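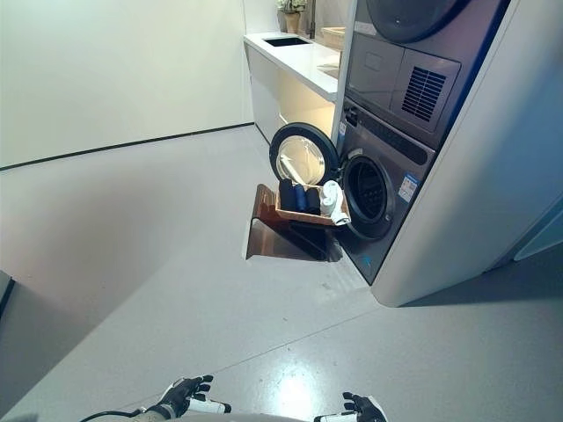 Carkside held its open day on October 13, 2021, and I went because we have been talking for two years about moving out of our house and into an apartment. The building used to be a shoe warehouse. It has 30 apartments on five floors, and most of the first two floors were already taken when I got there. Laundry is in the apartment, which mattered to me after years of hauling bags down to a basement. The dryer sits on top of the washer in a tall white cabinet, and the washer door opens to the left, so think about which side you want to stand your basket on. I am short and would have liked to try the dryer door with an armful of towels. I'll take some next time.

Getting there

I took the bus to the old mill stop and walked up the hill, 12 minutes at my pace. There is parking behind the building, but the sign is on the far side of the entrance and I saw two cars go past it and turn around. The sidewalk on the hill is narrow and slopes toward the road. In May it would be a pleasant walk. In January I would want the bus to stop closer.

Check-in was a folding table in the lobby with coffee and a stack of floor plans. Tours went up in groups every 15 minutes. Ours was a big group for the elevator, so half of us took the stairs. They are wide, with a landing halfway, and the handrail is on both sides.

The building

The outside walls are the original brick and very thick. With the windows closed I could not hear the road at all. With them open you hear trucks changing gear on the hill. The windows on the street side are large and don't open far, and the ones facing the courtyard open all the way.

Heating comes from a shared boiler and each apartment has its own meter. The brochure gave no sample bills. I asked for some and was told they would be sent by email. They had not come by the time I wrote this.

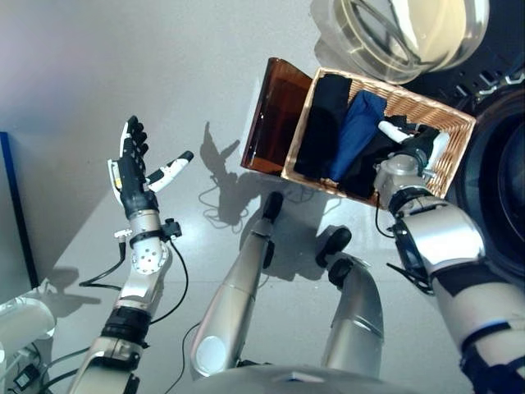

A woman in our group wanted to know how much sound came through from the apartment overhead, and she asked it on every floor until she got an answer. The guide said the old timber floors had been packed with insulation during the conversion and that there had been one complaint so far, over a piano. We all stood still and listened for a minute. Someone was walking upstairs and we could hear it, but faintly.

Storage was the weak point. Each apartment comes with one locker on the ground floor, big enough for suitcases and maybe a bicycle if you take the front wheel off. We have a garage full of things at home. Most of it would have to go, and I suppose that is the point of moving.

The kitchens vary by floor. The lower ones have a window over the sink. Higher up the sink is on an inside wall and the window goes to the living room.

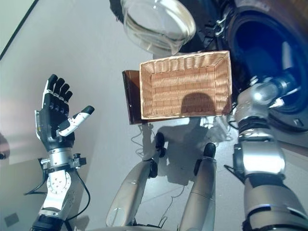
Costs and rules

The monthly fee covers the elevator, the courtyard, trash and building insurance. Water is separate. Pets are allowed up to two per apartment. Subletting is not allowed in the first year. Bring a tape measure if you go, as the floor plans give the room sizes but leave out the closets.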